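Chapter 4
Counting What Goes Wrong: Writing a Failure Codebook for Pick-and-Place

Before you read any further, grab something to write with, because I'm going to ask you to disagree with me in this chapter (I mean it, there's an exercise at the end of section 4.1 where you get to). We spent Chapter 3 setting up a table, a few pieces of fruit and a simple instruction. Now we have to decide what we'll call a failure, and we have to do it before we look at the numbers. 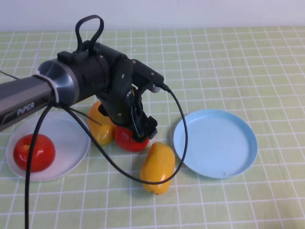
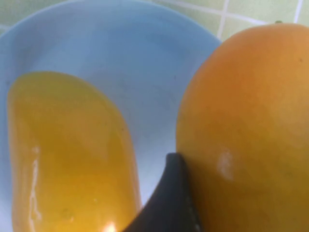
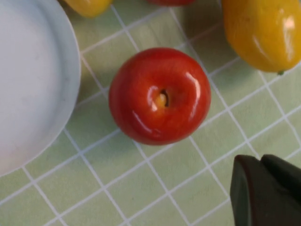

My own introduction to this problem was a spreadsheet. Kenna Morrison and I were the two people coding trials for a project we called Judero, and by the middle of July we had 273 of them, each marked either 1 or 0. One meant the fruit got to where it was supposed to go. Zero meant it didn't. I was so proud of that spreadsheet! Then Annag Yule, who was running the lab at Imrie that summer, asked me what the zeros had in common, and I had nothing to tell her. A missed grasp was a zero. So was a perfect grasp on the wrong fruit. Look at the wrist view with the red apple under it: the tip of the gripper is down in the lower right corner, the fingers aren't on the apple at all, and there's a yellow fruit up in the other corner with a bright highlight on it. If I gave you only that one instant, could you tell me which fruit the arm was going for? I couldn't, and I had already put a zero or a one next to plenty of trials on evidence just like it.

So we threw out the column and started over. That was a painful afternoon, and I'd like to spare you one like it, so let me tell you what we did instead.

We began by splitting every trial into stages: approach, contact, lift, carry, release. You've probably seen this list before with slightly different names, and the names don't matter much as long as you write down where each stage begins and ends. Contact was the one we argued about. Kenna wanted it to start when a finger touched anything. I wanted it to start when a finger touched the target. Those sound like the same rule until you put a bowl next to a mango, with the gripper coming up into the narrow space between them, and then you have to decide what a brush against the rim counts as. (We went with Kenna's rule and added a note field for what had been touched. She was right, and she has never let me forget it.)

Next we wrote the failure codes, one stage at a time. Our first draft had 22 of them, and please don't do this. When Kenna and I each coded the same 110 trials without talking, we agreed nicely on the big, obvious failures and hardly at all on the small ones. I had a code called "hesitation" and another called "slow approach," and I could not have told you the difference if you'd paid me. We merged codes until each of us could explain every one out loud in a single sentence, and then we coded the same set again from scratch.

A word on camera views, because it trips up nearly every student I've worked with. A fixed camera gives you the layout: which plate is where, what the arm is reaching over, what's hidden behind what. A wrist camera gives you the fingers and a close look at whatever they're near, and it cuts off most of everything else. You'll want to code from both, and you'll want to write down which one you used for each decision. On Judero we made a rule that target choice was coded from the fixed view and contact from the wrist view. When the two seemed to disagree, the trial got a flag and we watched it together over coffee. Some of those flags took longer to settle than the rest of the morning's coding put together, and I still think two or three of them are wrong.

The other thing I'd do differently is keep the coder in the dark. Judero compared two control policies, Piltavum and Astine, and for the first few weeks the policy name was sitting right there in the file name. Did that change how I coded? I'd love to say no. But I liked Astine (I'd helped tune it), and when I went back over my early notes I found the phrase "almost had it" again and again on one side of the comparison and not once on the other. "Almost had it" isn't a code. We renamed the files, shuffled them, and kept the key on Annag's machine until both of us were done.

4.1 Stages and boundaries

We'll start with the stage list and work through each boundary in turn. For every boundary I'll give you the rule we used on Judero, a case where it worked fine, and a case where it made a mess. Your job, and this is the exercise I warned you about, is to pick the one boundary you think we drew in the wrong place and write a better rule for it. Keep it to one sentence. Then hand it to a classmate along with a few trials and see whether they put the line where you would.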